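**Two-arm cell: gripper cable catches at the wrist**

Posted by grilville_bench, 14 April 2021

We run a two-arm cell that sorts coloured cubes on a paper mat. After over 674 cycles the right arm has started stopping when the forearm comes down steeply. The gripper cable sticks out in a loop there. Should I shorten it or tie it back?

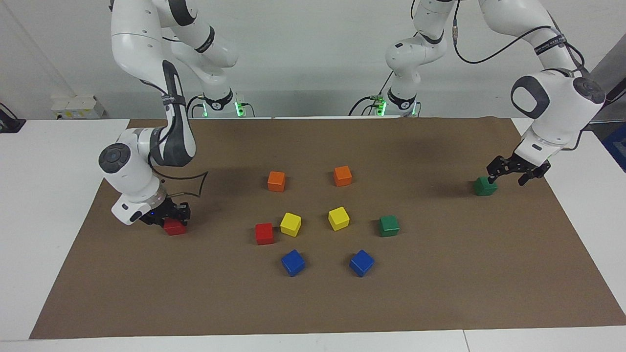

*Right gripper closed on a red cube, left one open above a green.*

**Pinto**

Don't shorten it. Jog the wrist to both ends of its travel first, then clip the slack along the forearm with 2 soft straps. Leave enough for a full turn. Ours at Vunham has done 2,932 cycles like that.

**Gelta**

Had the same stop, was a bad payload setting. Check that too. And tape the mat down.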